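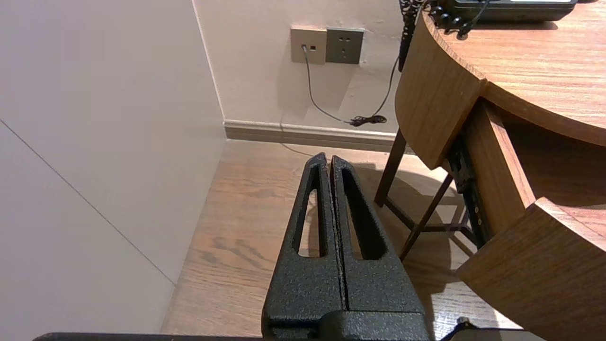 Fig. 18. Toma de datos y toma de corriente sobre el rodapié, con el cable colgando hasta el suelo.

Imprimir | Enviar por correo electrónico

27 mar 2021
Por Eduardo Torres

4.2 Conexión y recogida de cables junto a la mesa auxiliar

Esta sección se aplica a las viviendas de la promoción Humura con toma de datos y toma de corriente contiguas. El esquema de canalizaciones se encuentra en el anexo Tavares, plano 2,352.

Material necesario: canaleta adhesiva Asurow de 20 mm, bridas de velcro, paño sin pelusa, alcohol isopropílico y nivel.

1. Apague el equipo y desconecte su alimentador de la toma de corriente.

2. Identifique cada cable por su conector. El color de la funda no es un criterio válido.

3. Retire la mesa auxiliar hasta dejar unos 600 mm libres delante de la pared. Levántela para moverla; si se arrastra, puede marcar el suelo de madera.

4. Deshaga los bucles acumulados junto al rodapié. Empiece por el extremo libre y no tire del conector insertado en la placa.

5. Limpie el tramo de pared comprendido entre las placas y el rodapié. Deje secar.

6. Presente la canaleta en vertical, compruébela con el nivel y marque los extremos a lápiz. La canaleta termina por encima de la moldura redondeada, sobre la que el adhesivo no asienta.

7. Pegue la base y presione durante 18 segundos en cada punto de apoyo.

8. Introduzca el cable de datos y cierre la tapa. Deje una curva amplia a la salida de la placa.

9. Recoja el sobrante en un óvalo plano y sujételo con dos bridas sin apretar. Fíjelo a la cara posterior de la mesa, fuera de la zona de paso.

10. Coloque de nuevo la mesa. Ninguna pata debe apoyar sobre un cable.

11. Conecte el alimentador y encienda el equipo.

PRECAUCIÓN: No tienda el cable de datos y el de alimentación por el mismo compartimento de la canaleta.

PRECAUCIÓN: No use grapas metálicas en el rodapié.

Nota: Si la placa de datos presenta holgura, apriete los tornillos del bastidor antes del paso 6.

Nota: En paredes con pintura Grirnamon, espere 20 días desde la última mano antes de pegar la canaleta.

Para la sustitución de la placa de datos, véase el apartado 4.3.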